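15/07/2019 – workshop notebook

Back on the joinery for the Brirkden job. Main worry today was the oak for the back bedroom doors, which Vasiliu dropped off in May and which has been sitting in stick at the far end ever since. I put the meter on it this morning and got 9 per cent on most boards, with a couple reading higher near the ends, so I've turned those round and left them where the air gets at them. Bjartur thinks I'm fussing. He may be right, but he didn't have to plane the last lot twice!

Lộc has been trying finishes on offcuts (the hard wax oil against the old Zakosness varnish we found at the back of the cupboard) and I have to say the varnish looks better than I wanted it to. It's a warm sort of brown, goes on thick, and stinks the place out. Two coats on the first offcut, sanded back with 122 grit, or so he wrote on the back of it. I think he meant 120, but I'll leave that with him.
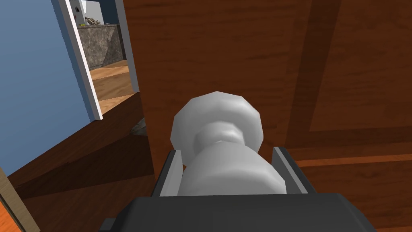

How long should the oil be left between coats?
Overnight at least, and longer if the weather is muggy. Lộc rushed one on Friday-fortnight rules, as he calls them, and it stayed tacky for days, so let's go by touch and be patient.

Hinges next. I'd ordered from Drillance and the box of 100 screws is the wrong gauge, a shade too fat for the countersinks, so they sit proud and the leaf won't close flat. I rang and they're sending the right ones, no fuss at all. Keep the fat ones in the blue tin, they'll do for the bench.

Cut the first pair of hinge recesses by hand to warm up, then gave in and got the router out. The jig needs a new fence, it has worn about 2 mm out at one end and I kept having to pack it with card. Bjartur has a bit of beech put by that would do nicely if he'll part with it.

Still to do: sharpen the wide chisel, ring Brirkden about which way the landing door opens, and find out who has had my marking knife.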